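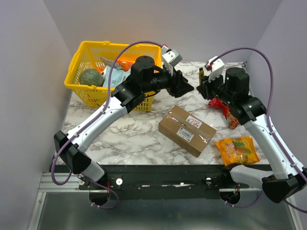

Two robot arms, one box, and a yellow basket of shopping.

Would you stick your hand in there while the arms were moving? I hope you said no! I'm Gemma, I work with robots in Nemamville, and today I want to tell you about the rules we follow so people don't get bumped or pinched.

Rule one is my favorite because it's so simple. When the arms are on, hands stay out. Look at the black grippers at the ends of the arms, with their pointy fingers. A robot doesn't feel "ouch" the way you do, so it may not know it has squeezed you.

Rule two is about the big stop button. Every robot cell at our place has to have one, and you must be able to reach it fast. My friend Oanh La tests ours every morning before anything moves (she gives it a good smack).

Then there are cables. See the purple ones? A cable needs enough slack for the arm to bend, but a dangly one can snag, so we tie it along the arm with little ties.

Lots of rules like these are written down in books called standards. People from many countries argue over them, sometimes for years, and agree on things like how hard a robot may push. I have one on my desk that's 180 pages long, and I've read all of it. Some bits twice!

Next time you see a robot, try to spot its stop button.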